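Teaching the arm to swap memory, week three

November 2025

I've been showing the arm how to take a memory module out of a holder and put it into a desktop computer. The arm is on loan to our repair shop in Urkbridge for the winter, and the job is one we do all day anyway. I drive it with a small hand controller, the software records what I do, and later a model is trained on the recordings.

The first week I tried moving the arm by hand. You hold the wrist, push it where it should go, and it remembers. That works fine for reaching over to the case. It works badly for the last bit, where the module has to go straight down into the slot. My hand was always in the way of what I needed to look at, and I pushed harder than I thought I did. So I went over to remote control and threw out everything from before.

We have 137 good demonstrations now. The goal is 600, and at the rate I'm going that will take the rest of the winter. A clean one runs 26 seconds. A bad one can run for minutes, because I keep trying to save it when I should just stop and start again. 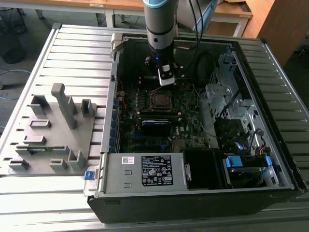 The part I had to unlearn was hurrying. When I do this job with my own fingers I don't stop above the slot, I just go. With the arm I pause, check that the module is square, then come down slowly. If I skip the pause in some recordings and keep it in others, the trained version does something in between, and that's worse than either one.

I also stopped making every run perfect. If the module goes in a little crooked, I lift it, straighten it and try again, and I keep that recording. The Nollum people suggested this on their forum. Our first model only had tidy runs to learn from, and when it missed the slot it kept pressing down in the same spot until I hit stop.

Still to do: the latches. I open them myself before each run — the arm hasn't been shown that yet. I want to get to 200 on the module first.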